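Chapter 4
Getting the Crowd to Join In

I once stood at the back of the stand at Ginadgate with a clipboard and watched 696 people ignore a competition I'd spent a whole spring planning. It was half-time, the rain had just stopped, and everyone wanted a pie. I'd put a lovely prize on offer and a very clever set of rules on the back of the programme, and I got two entries. One of them was from the club's own kit room!

I tell my students that story in the first week, and I'm telling you now, before we get to any theory, so you'll know what this chapter is for. We'll be looking at what sports clubs do to turn people who watch into people who take part – votes, quizzes, seat upgrades, songs, all of it.

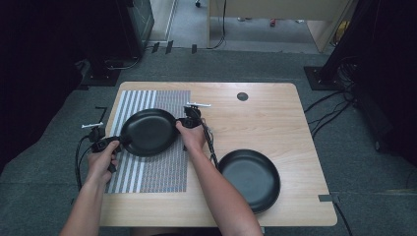
Fig. 4.1 A round black frying pan held above a table by two hand-held grippers.

I'll lean on two clubs a lot. Fuvham is a small ground where most fans come every time and know each other's dogs. Alexiou is bigger, newer and much better off, and half its crowd on a good night has never been before. What works at one often falls flat at the other (I've tried, believe me).

We'll start with the 30 minutes before the game, when people are bored and quite willing to play along. Then we'll move on to breaks in play, and after that to Flitum, the voting app Alexiou brought in one March and quietly changed the year after.

Before you read on, think of the last live match you went to. Did anyone ask you to do anything? Did you do it? Jot down your answer – 50 words is plenty – and keep it handy for the exercise at the end of section 4.2.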